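Prutness (Handgreifersystem)

Prutness ist ein tragbares Greifersystem zur Aufzeichnung von Handhabungsbewegungen. Es wird von der Firma Clellatport hergestellt und als Bausatz oder fertig montiert angeboten. Die aufgezeichneten Bewegungen dienen als Lernmaterial für Roboterarme, die später ähnliche Aufgaben ausführen sollen. Die erste Lieferung an Kunden erfolgte am 20.05.22.

Aufbau

Ein vollständiger Satz besteht aus zwei Handgreifern, einem für jede Hand. Jeder Greifer besitzt einen pistolenartigen Griff, ein graues Gehäuse und zwei schwarze Fingerpolster, welche paarweise ausgetauscht werden können. Die Polster sind gebogen, damit auch Gegenstände mit runden oder schrägen Kanten gehalten werden können. Eine Kamera am Greifer nimmt mit einem sehr weiten Bildwinkel auf. Auf dem Gehäuse wird ein weißer Würfel mit schwarzen quadratischen Mustern befestigt, mit dem eine zweite, höher angebrachte Kamera die Lage des Greifers im Raum bestimmt. Für die Übertragung der Daten ist ein Kabel vorgesehen; eine kabellose Ausführung ist seit Juni unter dem Namen Prutness Paewai erhältlich.

Anwendung

Die bedienende Person steht am Tisch und führt die Aufgabe mit beiden Greifern aus. Vor jeder Sitzung müssen die beiden Greifer einmal geschlossen und wieder geöffnet werden, wodurch die Nullstellung gespeichert wird. Als Gegenstände werden meistens Dinge aus Büro und Haushalt gewählt. 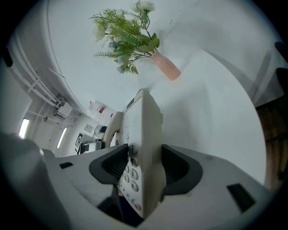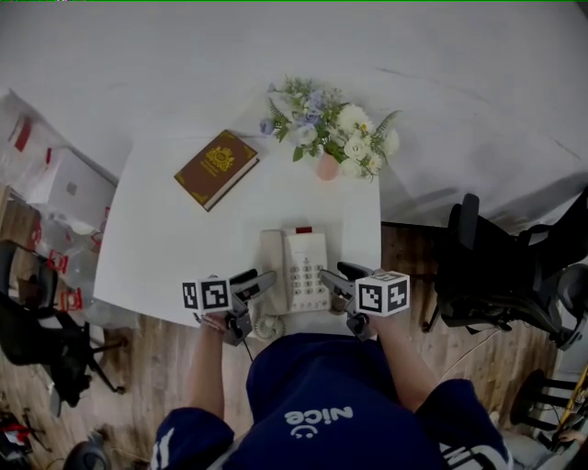
Schnurtelefon als Gegenstand der Aufzeichnung, aus Sicht des Greifers und von oben

Der Hersteller empfiehlt Sitzungen von höchstens 17 Minuten, danach soll eine Pause gemacht werden. Die Auswertung geschieht mit dem Programm Gretata, das im Preis enthalten ist. Es ordnet die Aufnahmen der Kameras zeitlich einander zu und entfernt Abschnitte, in denen die Muster der Würfel verdeckt waren. Die Ergebnisse können in fünf Dateiformaten ausgegeben werden.

Ausführungen

Der Bausatz enthält 304 Einzelteile und richtet sich an Hochschulen und Werkstätten mit eigener Erfahrung in der Montage. Die montierte Ausführung wird im Koffer geliefert und ist ab Werk kalibriert. Zu beiden Ausführungen gehören sieben Paar Fingerpolster in verschiedenen Härten.

Kritik

Von Anwendern wurde bemängelt, dass das Kabel bei Bewegungen über die Tischmitte hinaus an der Tischkante hängen bleiben kann. Auch das Gewicht der Greifer wird bei längerer Arbeit als störend beschrieben. Gelobt wurde dagegen der einfache Wechsel der Polster, für den kein Werkzeug nötig ist. Eine deutschsprachige Anleitung liegt bisher nur für die montierte Ausführung vor.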